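How to test whether a two-armed machine can clear a kitchen worktop

Most claims about household robots rest on a single good run. The procedure below gives a figure you can compare from one month to the next. It assumes two arms fixed at opposite sides of a table, each with a two-finger gripper, and one small camera near the wrist as well as one looking at the whole table.

The chore is plain tidying: pick up small items, put each where it belongs, and leave the board clear for use.
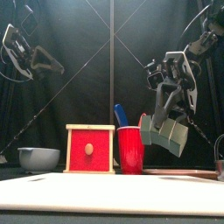
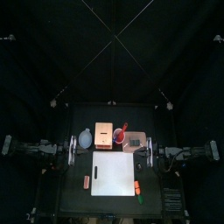
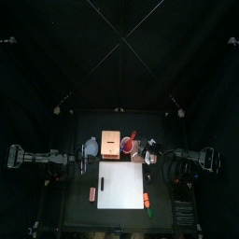
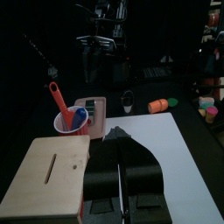 Two-arm bench with kitchen items and a white board. The last view is from the wrist camera, the other three from fixed cameras.

1. Choose the items
Use ordinary things of mixed stiffness and shape. Include at least one container with tools standing in it, as a spatula leaning at an angle is harder to grasp than the same spatula lying flat. Clear plastic is worth including too. Depth sensing on the Prola bench was poor on anything you can see through.

2. Fix the layout
Mark the position of the board and the box with tape. Leave the small items free, and move each one by up to 50 mm between runs. If nothing moves, you are testing playback.

3. Write down what counts as done
Do this before the first run. Our rule: item released, item at rest, item inside its marked zone. An item dropped off the table ends the run. An item knocked over does not, but it is logged.

4. Run without help
Allow 3 attempts per item. Do not reach in. Leonor Bragança, who wrote the first version of this sheet for Lirkov, stopped the clock whenever a hand crossed the table edge, and we have kept that rule.

5. Score
Record completed items, time per item and number of regrasps. Keep failures sorted by cause – missed grasp, slip, collision, wrong place.

What to expect

Over 1,000 single-item attempts with the Tulia controller, 79 per cent were completed. Blocks and other firm, square shapes did well. Tools in a cup did badly, mostly through collision with the rim. Speed remains well below that of a person, and laying out the table again between runs is still done by hand.

On these results, sorting firm items on a known table is practical now. A full kitchen clear-up is not. Repeat the test after any change of fingertip or camera position, and do not carry old scores over.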